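Professional Responsibility, Unit 6
Conflicts of Interest When Lawyers Change Firms

Read before class: the chapter on former-client conflicts, and the Gadov problem at the end of this handout. Bring a copy of your own state's version of Rules 1.9 and 1.10. The wording differs from state to state and the differences matter for this unit.

1. Where we left off

Last week we covered conflicts between two current clients. The duty of loyalty is at its strongest there, and a lawyer usually can't take a case against a current client even if the two matters have nothing in common. Former clients get less protection. Once the representation ends, the lawyer may be adverse to the old client, with limits.

Under Rule 1.9(a), a lawyer who formerly represented a client in a matter may not represent another person in the same or a substantially related matter if that person's interests are materially adverse to the former client, unless the former client gives informed consent, confirmed in writing.

Most of the arguments are over "substantially related." Two matters are substantially related if they involve the same transaction or legal dispute, or if there is a substantial risk that confidential facts normally learned in the first would help the new client in the second. The court doesn't ask the old client to reveal what was said. It looks at the kind of work that was done and asks what a lawyer doing that work would ordinarily have learned.

Time counts. Information can go stale. A lawyer who handled a lease for a company many years ago may know nothing useful about the company today. General knowledge of how an organization runs its business will usually not be enough to disqualify.
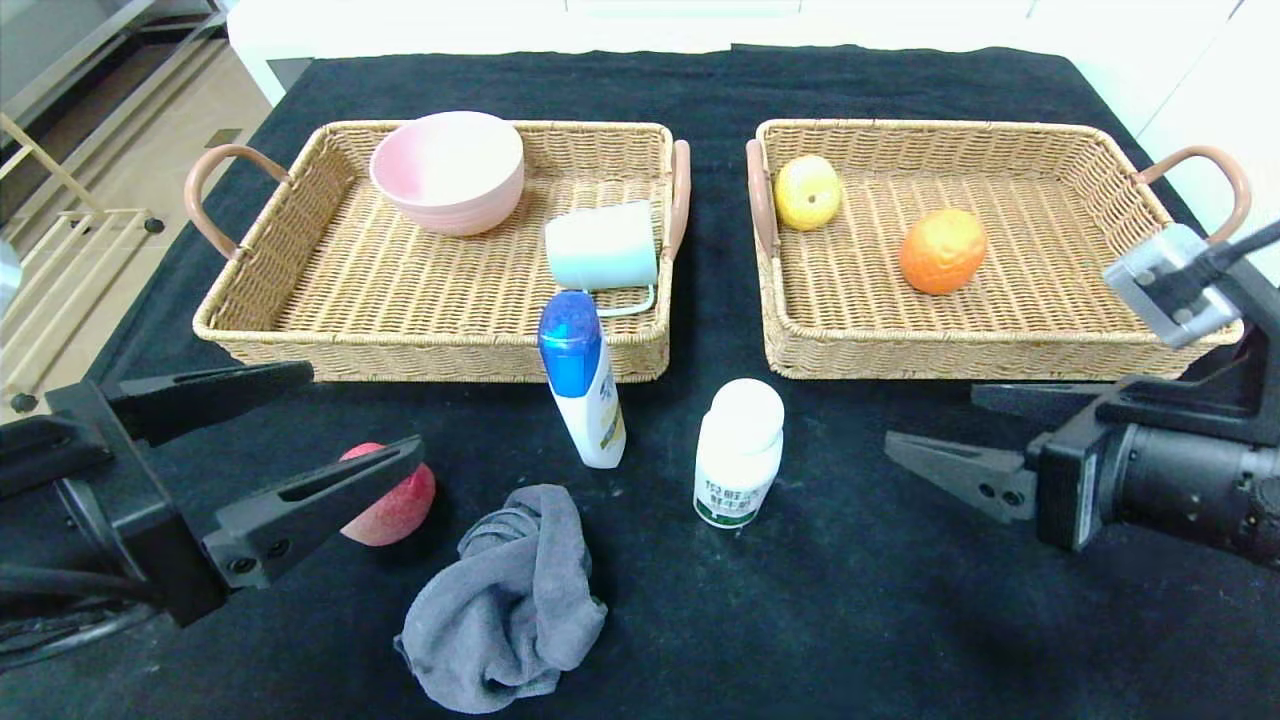 2. Imputation

Rule 1.10(a) treats the lawyers in a firm as one lawyer for most conflict purposes. If one of them is barred, all of them are barred. The reasoning is that lawyers who practice together talk to each other, share files and share fees. There is an exception for conflicts based on a personal interest of the lawyer, if it poses no significant risk to the work of the others.

The hard case is the lawyer who moves. Suppose she leaves Firm A for Firm B, and Firm B is on the other side of a case Firm A is handling. Ask these in order:

Did she work on the matter herself at Firm A? If yes, she is barred under 1.9(a).
If she did not work on it, did she pick up material confidential information about it? If yes, she is barred under 1.9(b).
If she is barred, is Firm B barred too? This depends on whether your state allows screening.

Students tend to skip the second question. A lawyer in a firm of 600 may never have heard of a case down the hall. A lawyer in a firm of four probably has.

3. Screening

The Model Rules allow a screen for a lawyer who changes firms. Some states do not, or allow it only if the lawyer's part in the old matter was minor. Where a screen is allowed, it has to be timely, the moving lawyer can't be given any part of the fee from the matter, and the former client must get written notice with a description of the procedures used.

Timely is the word that sinks most screens. A screen put up after the other side complains is weak evidence of anything. Firms should run the conflict check before the new lawyer starts — and keep a record that they did.

4. Problem for discussion

Xie is an associate at Hustenwood, a firm of 71 lawyers that represents Gadov in a supply contract dispute with Pundadden. Xie billed 2 hours to the case, all of it checking citations in a brief. The file holds 597 documents, and every lawyer at the firm can open them. Xie has now accepted a job at the firm representing Pundadden.

(a) Did Xie represent Gadov in the matter?
(b) Does it matter whether Xie opened any of the documents? Who should have to prove it?
(c) Draft the notice the new firm would send. One page is enough.
(d) Would your answer change if Xie were a paralegal? See the comments to Rule 1.10.

Part (c) is due at the start of class. Parts (a), (b) and (d) will be discussed and don't need to be handed in.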